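October, bench notebook, started after lunch

Paste and bookcloth again. I know I said at the end of the last entry that I was finished with paste for a while, but the Kemeys ledgers are going to want more covering cloth than we have backed, and the leftover batch in the fridge had gone sour, so I was going to be standing over the hot plate whether I liked it or not. I may as well write it down properly this time, with the amounts, so whoever does the next one doesn't have to work from my handwriting on the lid of the tub.

Batch as made: 80 g of the Wakar wheat starch, 5 parts water to 1 of starch by weight. I soaked it in part of the water first and left it while I had a sandwich and answered the messages that had piled up. The soak really does help. Last time I was impatient and tipped the dry starch into warm water, and I spent the rest of the afternoon pushing little translucent lumps through the sieve with the back of a spoon, which is a fine way to pass the time if you have nothing else on.

Cooked it in the heavy saucepan on the low setting, stirring the whole way with the flat wooden paddle. It did what it always does, nothing at all for so long that I started to wonder if the plate was on, and then the drag came into the paddle all at once and it went from milk to custard between one turn and the next. I kept going well past that. The color shifts from chalky white to something grayer and more see-through, and it starts to fall off the paddle in sheets. I took it off when it was doing that and holding a peak for a moment before it slumped.

Cooled with a disk of wet paper pressed right down on the surface to stop the skin. I forgot the paper on the small test pot and it skinned over in no time, so there's my comparison, if anybody wanted one.

Sieved it cold. Three passes through the hair sieve. The first pass is hard work and comes through like cottage cheese, and you wonder why you bother, and then by the third it is perfectly silky and I always end up wanting to show somebody. Thinned a third of it with water, a little at a time, to the feel of light cream for the backing. The rest stayed thick for spines and labels.

Then on to the cloth. We're trying to settle which fabric takes the backing best before we commit to anything for the Kemeys job, and I had pieces of the undyed cotton, the gray linen with the loose weave, and a bit of the old rayon that came with the cupboard. All cut with the grain marked in pencil on the selvage side. I pressed them first, misted them face down on the glass and chased the bubbles out to the edges with a dry brush. The linen hates being chased. It skews if you look at it, and you have to coax each corner back until the threads run straight against the edge of the glass. I used the line on the cutting mat underneath as a guide and it worked much better than guessing.

For the backing paper I used the Dulgate tissue, the lighter of the 2 weights we have. Pasted it out on the plastic sheet, from the middle outward, lifted it on the batten, and laid it down over the cloth with the smoothing brush following. The cotton went down beautifully. The linen went down well enough, with a crease near one corner that I tamped out before it could set. The rayon curled up at me the moment the tissue touched it and had to be talked down bit by bit.

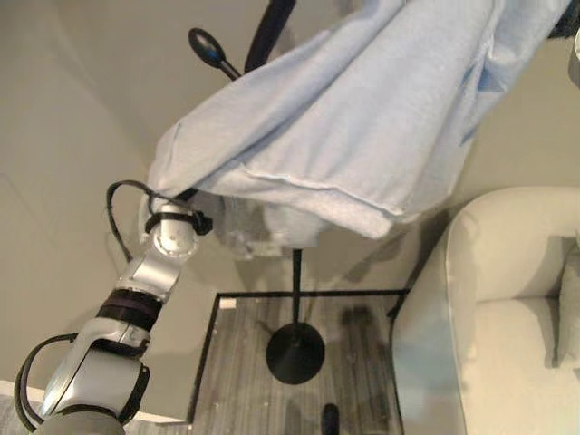

Joon-young Joo says my backing paste is still too wet, and has been since the summer, and that the shine I'm so pleased with on the tissue is a warning and I should be brushing it back until it looks almost dull. Also that the tissue wants to relax on the table before it gets lifted, and that if I waited for it to stop growing I wouldn't get that ripple down the long side. I said I'd been waiting. Apparently I'd been waiting for the length of time it takes to find the batten.

So I did a second set that way. Same three cloths, same tissue, same batch of paste, but brushed out until I was nervous about it, and left to sit while I washed the sieve. I have to report that it was better. I'd like that noted in ink, with good grace. The tissue lifted without sagging, there was much less strike-through on the linen, and the rayon behaved like a different fabric altogether. The face of the first linen piece has dark freckles where paste came up through the weave, and I don't believe they will brush off. The second one is clean except for one small spot near the top, and I think I can cut around it.

Tipped all the pieces onto the drying boards face out, edges pasted down, with a slip of paper left in at one side for getting the knife under later. Lined them up along the far wall out of the draft. The radiator on that side is off and should stay off until they're dry! Fast drying pulled the edges loose on the last lot and we lost the good cotton piece that way, and I was cross for longer than I care to admit.

A word about Drallex, seeing as it keeps coming up at tea. Yes, it would be quicker. I tried a small patch of it on an offcut of cotton, straight from the bottle, rolled out thin, and it grabbed quickly and feels flat and strong. It also feels like a raincoat. The cloth has lost all its give at the fold, and when I tried to lift a corner with a damp swab to see if it could be reversed, nothing whatever happened. For boxes I'd be happy to use it. For the ledgers, where somebody is surely going to need to get back into those joints after we are all retired, I want something that lets go when asked politely. A mix of the Drallex with the thick paste might be a decent middle road for the corners, and I've put a jar of that on the windowsill to see how it keeps.
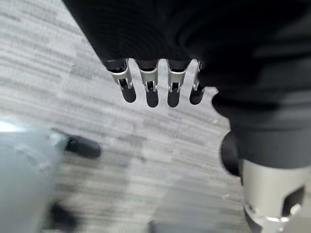 Fingers over the gray striped carpet.

Back at the bench after tea. Checked the boards by touch, and the cotton pieces are going tight like drums already. The linen is slower. Left everything alone, though it took some self-control.

Fold tests on the older swatches while I waited. I folded each one over the bone folder and back again, five times each way, and looked at the crease under the lamp. The cotton on the heavier Dulgate paper whitened along the fold and I don't love it. The cotton on the lighter tissue has a soft line and nothing worse. The linen doesn't seem to mind what you do to it. If it weren't for the skewing I'd pick the linen for everything, and it does look right next to the old boards, that slightly tired gray.

Color is the other question, and I have been avoiding it. The original covering on the ledgers has faded a good deal on the spines, but underneath the turn-ins there's a much deeper green than I was expecting, and I don't know which of them we're supposed to match. My feeling is to go somewhere toward the faded one, so the new spines don't shout on the shelf. I'd like to look at them together in daylight before anyone starts toning cloth. Morning would be best, with the blinds up.

Things to sort out before next time. We are low on tissue, and the end of the roll has a dent in it that goes through several layers, so count on less than it looks. The smoothing brush is shedding again and I picked hairs out of the second cotton piece with tweezers. The pasting brush is fine but must be rinsed in cold water, please, and hung up, and I found it standing on its bristles in the sink this morning. It may have been me.

Thick paste is in the blue-lidded tub, top shelf of the fridge, wet paper on the surface. Thin paste didn't seem worth keeping and went down the sink with plenty of water. Boards stay where they are until the linen is dry right into the corners, and I'll cut the pieces off myself if no one minds, as I've been looking forward to it.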